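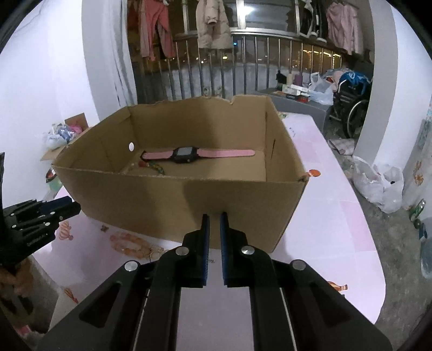 3.2 Small items and open boxes

Bracelets were the hardest items to put away in the Hernik sessions. A beaded strand has no fixed outline, and two strands left side by side on a patterned cloth tend to be lifted together. 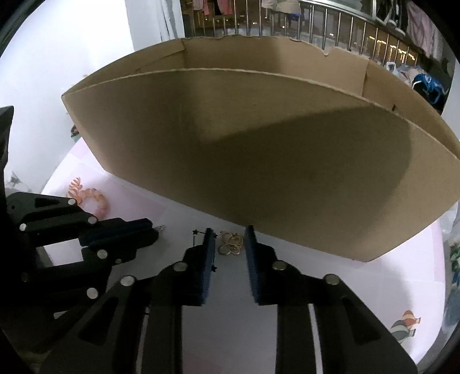
Box walls were left untrimmed — ragged rims included — and no dividers were used.
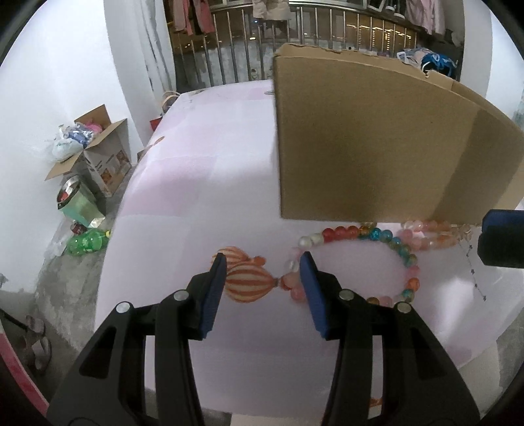 Figure 3. Beaded bracelet on a tablecloth with balloon motifs.

Strands, tassels and watches were scored as separate classes.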